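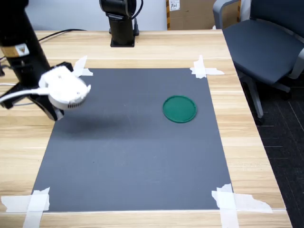

Manee Duangkaew had tea going when I got there and was already talking. Work tables, mostly. She sets them up, has done for 7 years, first at Darkley and now for the little outfit she runs with Jaruwan Suksawat. I'd asked for half an hour. Got a bit more.

"People spend all their money on the table," she says. "Then they put stuff straight down on it and wonder why they can't see anything." Pale wood is nice to look at. Less nice when you need to find a small white part on it. So, a mat. Gray, almost always.

Why gray? "I tried green. I tried a black one from Vesley, which showed every crumb. Gray you stop noticing. White shows up, green shows up, and your eyes don't get tired." She goes darker if the things going on it are very pale.

Then tape. She has opinons about tape. Masking tape, white, torn by hand, all four corners and nowhere else. "Jaruwan cuts hers with scissors. Lovely neat squares. Mine look like a dog did it — they hold the same." On a corner that gets bumped she'll lay strips across each other till it quits lifting, and run them down onto the wood. Corners that behave get one short piece on the diagonal.

Double sided? She pulls a face. Used it once, on a table at Limsakul, spent an afternoon in April getting the glue off. Some 18 feet of the stuff. Never again. 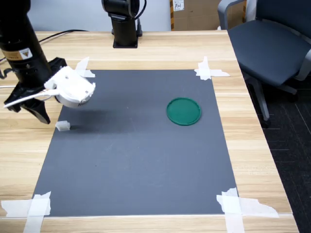 So how much should be on the mat when you start? "Two things, maybe. The thing you're moving and the place it's going, with a good gap in between. If it's crowded you spend the whole time nudging stuff out of the way."

She likes a shallow dish with a rim, something with a strong color. Flat lids work too. Small blocks she keeps in a jar by the door, and she'll put one down near the edge of the mat on purpose, to see if anyone fusses about it. Most do.

We got onto cleaning. Damp cloth, then dry cloth, leave the tape alone. When the tape goes brown she peels it slow, back over itself, and does all four again, even if only one looks bad. Takes her 3 minutes. She timed it, becuase Jaruwan said it took ten.

Last thing I asked was what she has on her own table at home. "A tablecloth," she says. "And the mail." Then the phone went and she had to get over to Pluka about a table leg.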